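Visit Report: Kitchen and Household Fittings, Kultau Works and Showroom

Prepared for the Housing Services Office following the visit of 4/8/18

Purpose of the visit

The Housing Services Office is due to refit the shared kitchens in the Bomley residence before the start of the next academic year. The present fittings were installed in stages, and no two floors have the same arrangement for washing up and drying. The visit to Kultau was arranged so that staff could look at current products at close range, speak with the people who make them, and bring back notes for the purchasing file.

Our host was Joonas Riihimäki, who manages the showroom and oversees orders from schools and residences. The party consisted of two members of the office and one representative of the residents. We arrived in the middle of the morning and left shortly after four.

The works

The tour began in the bending shop, where steel wire is straightened, cut and formed into baskets, shelves and rails. Visitors are asked to stay behind a painted line and to wear ear protection. Mr. Riihimäki explained that the shop has 17 employees, nearly all of whom trained on site. Changing a machine from one product to another takes 45 minutes, and for this reason smaller orders are grouped and made in the same week. Customers who need only a few pieces should expect to wait for a suitable slot.

From there we passed to the welding bay and the finishing room. The finishing room was closed for cleaning during our visit, and we viewed it through the window in the door. Samples of finished wire were laid out on a bench in the corridor. Black and white are kept in stock; other colors are made to order and carry a surcharge. The resident representative asked how well the black finish resists scratching from cutlery. We were told that chips are most common at the cut ends of the wire, and that replacement end caps can be ordered separately.

Lunch was served in the staff dining room. The office wishes to record its thanks to the kitchen team, who provided an excellent pea soup.

The showroom

The showroom occupies the upper floor and is divided into small kitchen bays, each fitted as it would be in a home or residence. The Jellen range is intended for single households and the Zariņš range for shared use. Both are available with wall shelves, under-sink storage and drying racks.

We spent most of the afternoon on drying racks, as these are the subject of more complaints at Bomley than any other item. Residents report that plates slide against one another, that water collects on the counter, and that racks are difficult to clean underneath. Mr. Riihimäki advised us to consider the tray before the rack itself — in his experience a good tray settles most of these complaints. He also recommended a layout in which plates stand on edge between upright dividers, with cups kept elsewhere.

The black metal rack has a row of narrow, evenly spaced wire loops for plates, a flat rail along the top, and a dark drip tray with shallow ridges and channels.

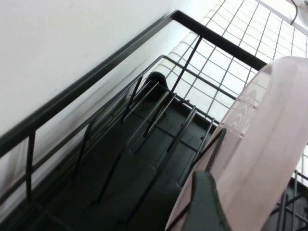
Points for the purchasing file

Measure the counter on each floor before any order is placed, including the distance from the sink to the wall.

Request a sample tray and have it used in one kitchen for a full month. March would have been preferable, but a later trial is acceptable.

Confirm that trays can be bought separately from racks. Lost trays have been a recurring expense.

Ask for a written price for end caps and for delivery to the upper floors.

Kultau has offered to hold its present prices for two months. A second visit may be arranged once the counter measurements are complete, and requests to attend should be sent to the Housing Services Office.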